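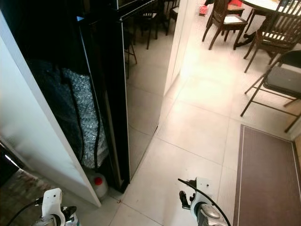

Costmap fills up with phantom obstacles next to shiny black cabinet
asked by Kamran Butt

Hi all, been stuck on this since December. Two-arm mobile base, head depth camera, running the Brotimis nav stack with the Brarerar depth filter in front of it. Kitchen side of the house, beige tile floor, tall cabinet with a glossy black glass door set in a nook. Dining chairs past the corner.

Problem – whenever the base gets within 3 meters of the cabinet the planner starts seeing stuff that isn't there. Two kinds:

1. Points BEHIND the door, like there's a little room inside the cabinet. Pretty sure it's the dining chairs reflected, they're clearly mirrored in the glass.
2. Holes in the door itself, so the local planner thinks it can drive through. Twice it planned a path into the nook.

Also the dark folding chair sometimes comes and goes in the costmap, legs are thin so maybe a seperate issue.

Tried so far: raised confidence threshold (more holes), lowered it (more ghosts), voxel size down from 9 cm to 5 cm, no real change. Logged 134 runs, over half of them have at least one ghost cluster.

Is there a filter setting for this or do I need to mask the cabinet by hand? Would rather not, the robot has to work in other homes too.

Ayodele Briggs
9 helpful votes

Two problems, two fixes. Don't try to tune one threshold for both, you'll go in circles.

Ghosts behind the door: the stereo matcher is locking on to the reflection, so those points come out at the mirrored distance. They look perfectly good to the filter, confidence is high. What you want is a plane check. Fit vertical planes to whatever you have solid returns on – the door edges, the trim strip, the white panel and the wall corner next to it. If a cluster sits behind a plane and you only ever see it through that plane's outline, drop it before it goes in the costmap. In Brotimis that goes in a custom layer, ahead of inflation. Keep the plane for at least 1,000 frames or it will flicker when you turn the head.

Watch out though, dark glass is partly see-through. Looks like there's something wrapped in silver bubbly packing in there, and crinkly shiny stuff gives messy depth all by itself. So you get real points from inside plus fake ones from the reflection, all mixed up. Doesn't matter for driving, all of it is behind the door and all of it should go. Matters a lot if you ever want the arms to reach near it.

Holes: don't let missing depth count as free space. Check your raytrace clearing. By default the ray goes right through to the ghost point and clears every cell on the way, including the door. That's your path into the nook. Once ghosts are dropped before raytracing, most of the holes should go too.

Last one – mask your own grippers and the cables if you haven't. With the head tilted down both hands are in view, and that black cable looping over the right one is just the sort of thing that smears into short range points. Use a padded arm model, and give the cables their own fat cylinder becuase they're usually not in the URDF.

Folding chair: thin black legs, probably just below what the voxel grid keeps. Try a lower min points per voxel under seat height only.

Iltetlow

just put paper over the glass lol. worked for us with an oven door

or tape, anything matte. not pretty but you'll know in 5 min if its the reflection or something else

Kamran Butt (asker)

Thanks both. Paper test first – ghosts gone with the door covered, so yes reflection. Took it off again and wrote the plane layer, very rough, hard coded min height. Ghosts down a lot. Clearing was the big one, I had it going before the filter, not after. No more paths into the nook so far.

Cables weren't in the URDF, you were right Briggs. Added two cylinders, the near points went away.

Still open: the jug down in the gap by the cabinet, white with a red cap. The plane layer now eats it sometimes since it's tucked in so close to the door. Any way to keep low stuff in front of the plane without letting the ghosts back in?

Ayodele Briggs

Sign check. Keep anything on the camera side of the plane by more than your depth noise, drop only what's behind. Sounds like you're using absolute distance to the plane, so it cuts both sides. If the jug sits partly behind the front line of the door, end the plane at the real cabinet edge – your fit is probably running on past it into the gap. Clip it to the inlier points and try again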